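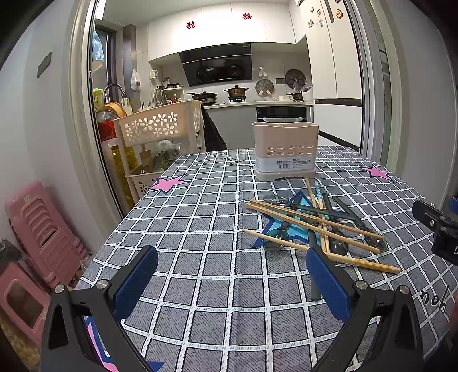
Utensils on the star-print tablecloth

Summer Placement Abroad: Midterm Progress Report
Submitted to the Plenus Travel Fund
Prepared by Ferhat Bilgin, program coordinator, Sendammont
Period covered: start of placements through the end of July

1. Where things stand

All eight students arrived and started work. One started four days behind the others after a missed connection, and the airline rebooked her at no charge to the program. Nobody has withdrawn. Six students are placed with Cemard, the language and tutoring center in Sarıgül, and two are at the public library branch on the same street.

The work is close to what we described in the application. Students assist with conversation groups in the morning, prepare materials after lunch, and sit in on staff meetings when invited. The library pair also shelves and helps with the children's reading hour. The library asked for this in the second week and both students agreed to it.

2. Housing

We planned to house everyone with local families. Five students are with families and three are in a shared apartment that Cemard keeps for visiting teachers. The change came in the last two weeks before departure, when two families had to drop out and we could not find replacements close enough to walk to work.

The apartment has gone fairly well. It costs more per week than a family stay, and the students have to buy and cook their own food. We gave each of the three an extra food allowance of 20 dollars a week from the contingency line. The hot water was out for several days early on and has been repaired.

The students with families report that their language is improving faster. This is their own impression. We will have test results at the end.

3. Preparation and arrival

Last year's group told us that the orientation was mostly rules and paperwork. We cut that part to one session and used the other two for practical things: using the bus, paying rent, what to say when you do not understand a supervisor. Tuncay Sezer, who manages placements for Cemard, joined the last session by video and answered questions for over an hour.

The first ten days were still hard for most of them. Four students wrote in their first journal entry that they had thought about asking to come home. By the third entry none of them mentioned it. We do not take this to mean that everything is fine, and I am keeping up the individual phone calls every other week with each student, including the ones who say they do not need them.

One student has had a harder time than the rest and asked to change host families. We moved her within the week. The first family was helpful about it and there was no complaint on either side. The two households simply kept very different hours.

4. The work itself

The workday at Cemard begins at 8 a.m., earlier than we had told students. That was my mistake. I was working from last year's schedule. Two students with the longest walk now leave at noon on the days when there is no staff meeting.

Tuncay Sezer reports that the conversation groups are full and that attendance is steadier than in the spring. He would like the students to plan more of the sessions themselves. So far they have mainly followed plans written by the staff. From the start of next month each student will plan and lead one session a week, with a teacher in the room.

The journals are uneven. Three students write at length every week. Others send a few lines and have to be reminded. I have stopped asking for a fixed word count and now send one question each week instead, such as what they had to ask for help with. The answers have been longer and more useful.

5. Budget

The grant remains within its total. Three lines have moved:

Airfare came in 300 dollars over the estimate, nearly all of it from two tickets bought late.

Housing is over its line on account of the apartment. We expect the final overrun to be covered by contingency.

Local transportation is well under, as most students walk.

The contingency line started at 2000 dollars. It has to cover the housing overrun, the airfare difference and the food allowance, and I expect very little to be left in it at the end. We are not asking for additional money. If there is a second emergency of any size we would need to discuss moving funds from local transportation, and I would write to you before doing so.

Receipts for the period are in the shared folder. Two rent receipts from the apartment are missing and Cemard has promised copies.

6. Remaining work

Students finish their placements in the last week of August. Before then we will hold a closing meeting with Cemard and the library, collect supervisor forms, and repeat the language test given before departure. After the group is back in Sendammont there will be one return session. Past students have told us that coming home was harder than they expected, and last year we did nothing about it beyond an email. I have asked two of them to come and talk, and one has said yes.

7. Questions for the Fund

Would you accept the language results as a separate attachment? The test is scored by an outside office and may arrive after the final report is due.

May we list the shared apartment as a regular housing option in next year's application? I would like to know before I talk to Cemard about dates.

Ferhat Bilgin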